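4.2 Secondhand furniture and the choice to keep it

Participants in the Estgate and Jurside surveys were asked to name the oldest piece of furniture in regular use in their home and to say how it had reached them. Of the 317 households that returned the form, 59 named a cabinet, cupboard or sideboard. Beds and dining tables were mentioned more often, but storage pieces drew the longest written answers and are treated separately in this section.

Most of these pieces had come from a relative. Purchase at a house sale was the next most common route, and a smaller group had been left behind by a previous tenant. Owners in the last group tended to know little about the age of the piece and gave short answers. Owners who had inherited a cabinet often described where it stood in the earlier home and what was kept in it, even when the present contents were different. Several wrote that the cabinet had held dishes or table linen and now held paperwork, games or children's school supplies.

We had expected size to be the main reason for giving up a storage piece. The interviews did not bear this out. Respondents who had moved to a smaller home usually kept the cabinet and let go of chairs, bookcases or a second table. What they complained about was upkeep – sticking drawers, loose hinges, doors that would not stay shut. In Jurside, where the nearest repair shop listed by the town had closed, 30 respondents said that they had put off a repair for more than a year. Answers from Estgate were more mixed, and a few owners there had learned to replace hinges and knobs themselves.

Style played a smaller part than the earlier Zusasen study would suggest. That study found that curved fronts and carved or grooved trim were seen as dated by younger owners. In our sample the same features were mentioned mainly as a cleaning problem. Only households that planned to sell the piece brought up its looks as a drawback, and they were few.

Asked what the piece would bring if sold, many owners left the line blank. Among those who answered, $100 was the figure given most often, and it was given for pieces of very different kinds. We read this as a round guess and do not use the price data in the analysis that follows. Figure 4 shows a cabinet of the general type discussed here.

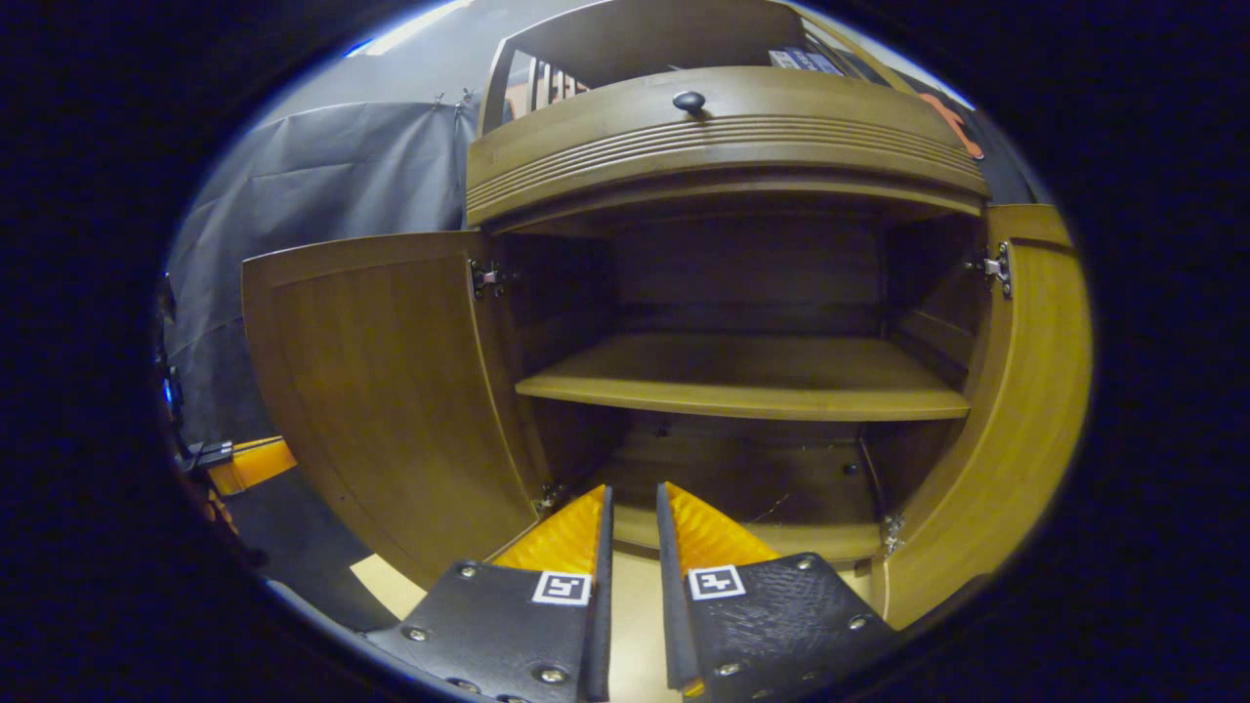 Figure 4. Wooden cabinet with grooved trim on the curved drawer front, doors open.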